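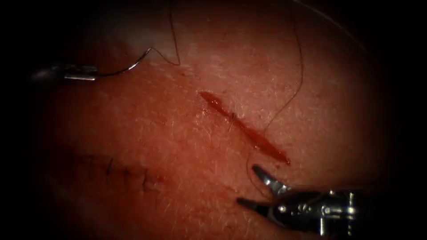

Instrument and camera trials at the Ellbridge bench
Project news, 11 February 2019

The Plindero project has finished its first comparison of instrument tips for automated suturing. Our question was simple: which pair of tips should the Plotorell controller drive when it closes short incisions without a surgeon at the console? We tried a needle driver on one arm together with two different graspers on the other, and we kept the arms, the thread and the needle type the same in all sessions.

The needle driver did not give us surprises. It keeps the curved needle at a steady angle, and the small errors we saw came mostly from the calibration of the wrist. The graspers were more difficult to judge. The wide one picks up a loose thread more easily, but it hides a larger part of the wound from the camera.

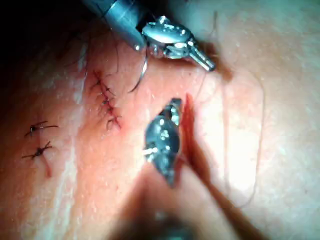

The slim one leaves a better view, and the operators preferred it for holding the edge of the skin. On the other hand, it loses the thread more often when the loop is small. In 16 sessions we recorded over 1000 grasp attempts, and we are still labeling the failures by hand.

The second part of the trial concerned the cameras. A fixed view is easy to calibrate and it shows the whole working area – but the shafts can block it at the wrong moment. A wrist view stays near the needle, and its problem is the shine of the metal and of the skin. 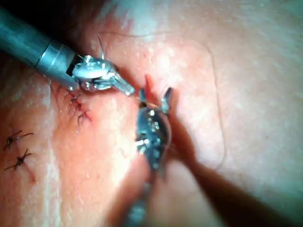
Plindero Newsletter, Issue 11

We decided to record both views and let the controller choose between them. The selection method comes from the Esfahani module, which gives each view a score before every motion. For now it reacts a little slowly, and a strong reflection can still lead it to the wrong choice. We reduced the brightness of the lamp and this helped, although the corners of the fixed view became quite dark.

The next version of the controller is planned for July. Groups who wish to test their own tips on our bench are welcome to write to the Ellbridge office before then.
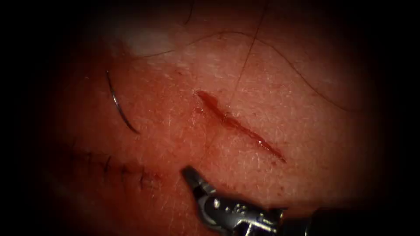

Fixed camera view: the curved needle on the skin, beside the open incision, with one instrument below.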